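Notes on a Season of Solar Observing

The Trodwood observing group completed its first full season of daytime work in June 2025. As the member responsible for the log, I was asked to set down an account of the season, and I have chosen to do so on this page, where there is more room than in the group's newsletter.

Our program was a modest one. On every clear morning, a member was to set up the small refractor, fit the white-light filter over the front of the tube, and draw the visible sunspots on a printed disk. Each drawing was to carry the time, the observer's initials, and an estimate of how steady the air was. We ended the season with 204 usable drawings. A further seven were set aside because the orientation of the disk had not been recorded, and a sunspot drawing without a known north point is of very little use to anyone.

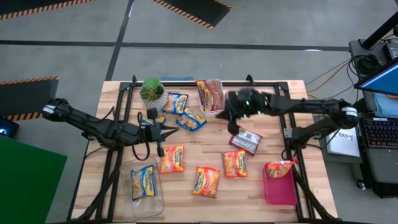
The matter of orientation deserves more attention than most handbooks give it. The sun's axis is tilted with respect to the sky, and the tilt changes through the year, so a group of spots that appears to travel straight across the disk in one month will follow a curved path in another. New observers frequently take this for an error in their own work. Sigrun Berge prepared a set of transparent overlays that show the correct lines of latitude for each part of the year, and the quality of our positions improved noticeably once they came into use.

The most active period fell in the spring, when a large group came around the eastern limb and remained in view for most of two weeks. It was a complicated region, with several dark cores inside a shared gray border, and no two observers divided it in quite the same way. Shona Crichton drew it on each clear morning of its passage. Her sheets show the leading spot holding its shape while the smaller ones behind it broke up and faded. I consider them the best work in the log.

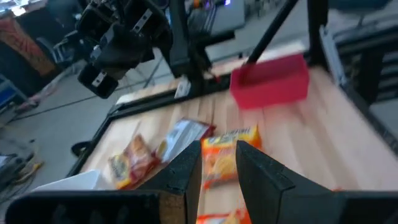
A snack packet on the tabletop.

We also made a limited trial of a hydrogen-alpha telescope, lent to us by a member who had moved on to other interests. This instrument isolates a narrow band of red light and shows features that a white-light filter cannot: prominences at the edge of the disk, and the long, dark filaments that are the same structures seen from above. The view is slower to yield its detail than many visitors expect. Several minutes at the eyepiece, with a dark cloth over the head, made a greater difference than any change of magnification.

For record keeping we used Notik, which one member already knew well. The complete log now holds 2309 entries, counting each spot group on each drawing separately. I had some reservations about entering everything twice, once on paper and once on a screen, but the second entry brought a number of wrong dates to light, and I have withdrawn my objection.

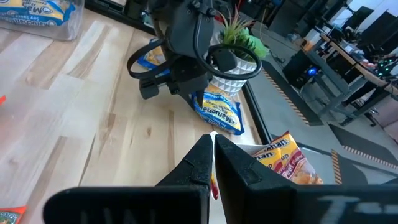
Safety was reviewed before each session. Filters were held up to a bright lamp and checked for pinholes, finder telescopes were capped or removed, and no instrument was left unattended while pointed at the sky. One filter was retired in the spring after a crease was found near its rim. I would ask all members to continue the practice without exception, including those who observe alone at home.

The next season will begin in July. The disk templates are being reprinted at a slightly larger size, with the north point marked in advance. Members who still hold completed sheets should return them to me before then, with the observing times given in Universal Time.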